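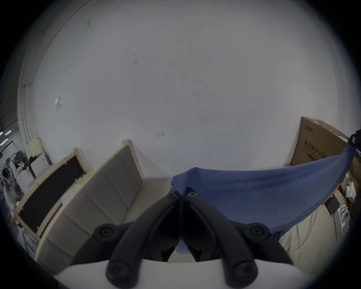 # Zirkcombe headboard, grey channel fabric

The Zirkcombe is an upholstered headboard with soft vertical channels and a light natural wood rail along the top. The padding is comfortable for sitting up with a book, and the quiet grey goes well with most bed linen, also with stronger colours like sage green or blue.

**Article number:** 642
**Fittings:** 8 bolts, 2 wall spacers
**Made by:** Asenance
**Delivery:** flat, in a cardboard box

## Before you order

Please measure your bed base first. The headboard stands on the floor and is bolted to the base, so the holes must be at the same height. If you are not sure, send the measurements to Cormac Egan in our shop and he will check them for you.
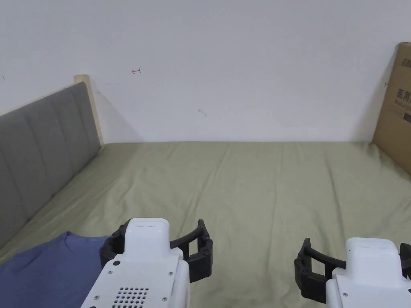
The top rail is not varnished. Wipe it with a dry cloth only. For the fabric, use the small brush of the vacuum cleaner, always from top to bottom along the channels. Do not wash the cover, it can not be taken off.

Orders leave our store within 16 days. In December it can be longer. Spare bolts are available, please give the article number when you write.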